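## Setting up your bracket in Ludalico

Selection night is the best night of the season, and Ludalico gets your pool ready in minutes! 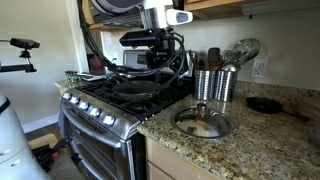

Riku Minami writes that his pool at Brulton always locks the bracket before the play-in games start, and he'd do it that way every time.

1. Open **Pools** and tap **New bracket**.
2. Pick a field size. Pools can hold up to 1,000 entries.
3. Load the seeds as soon as the field is announced – they fill in by region.
4. Choose your scoring. *Upset bonus* is great fun: an 11 seed that wins earns its seed number in extra points.
5. Set the lock time and tap **Publish**.

**Note:** Play-in winners drop into their slots automatically. Give it up to seven minutes after the final buzzer.

**Caution:** Changing the scoring after you publish clears every saved pick – even your own. Export the picks first under **Pools > Backup**.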